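Home About Recipes Sewing Room Archive Contact

The dark gray fabric saga, part two

August 21, 2020

So where did I leave you? Right, I had a sofa with no skin on it and a folding table full of staples. If you missed the first half, the short version is that our old Saarela loveseat finally split along the front of the seat (the dog gets some of the blame, my knees get the rest) and instead of dragging it to the curb I decided I was going to reupholster it. Me! A person who has made curtains and one lopsided tote bag.

The stripping part took way longer than I wanted. Whoever built that thing loved staples. I filled a soup can with them, and I gave up on the fancy puller I'd ordered and went back to a flathead screwdriver and needle-nose pliers. My tip, for what it's worth, is to wear real shoes. I found one with my heel in the hallway and said a word my mother would not have liked.

Then came fabric. I went back and forth for ages. I had swatches taped to the living room wall, and every time I walked past I liked a different one. There was a mustard from Gident that I still think about, and a green that looked wonderful in the morning and like pond water by dinner. My friend Tassanee Saithong came over for coffee, looked at the wall for maybe ten seconds and said, "You're going to buy the gray." I told her I was not going to buy the gray.

I bought the gray.

In my defense, it's a really nice gray! It's called Resura, it's a charcoal with a bit of blue hiding in it, and it goes with the rug, which the mustard did not. I ordered 5 yards, plus a little swatch pack so I could scrub things into it first. Mustard (the condiment, no hard feelings), coffee, and the inside of a ripe blackberry. The coffee came right out with dish soap and water. The blackberry left a faint ring that I can only find when I tilt the swatch at the window, and I decided I could live with that.

Money, because a couple of you asked: the fabric ran me $75 on clearance, and the foam and batting together were another $30 since I had leftover batting from the curtain linings. A local shop had quoted me $400 for the whole job, and after pulling all those staples I no longer think that was a crazy price.

I ironed the yardage from the back with a press cloth on top, let it rest overnight, and then spread it out face up to look for flaws before cutting anything. Do this. I know it's boring. Once you've cut into a piece you own every snag in it, and shops won't take it back.

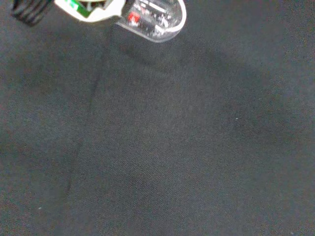 What surprised me was how fine the weave is when you get your nose right down to it. From across the room it's one flat dark color, and up close it's all these tiny crossing threads, and the blue comes and goes depending on the light. It also means you have to be picky about the grain. I chalked my first line by eye, stepped back, and it was leaning like a fence post after a storm. Brushed it off, found a selvage, measured in from that, and started over.

I cut the seat piece first, then the two arms, then the inside back. The outside back can wait until I've worked up the nerve for tack strips. For chalk I used the Jindus wheel kind in white, and it showed up great and brushed away fine with a dry toothbrush. The blue pencil I had in my sewing box was useless on something this dark.

Next up is welting, so if anyone has a zipper foot they love for thick cord, please tell me in the comments. Mine keeps wandering off the edge and I've already unpicked the same side seam twice.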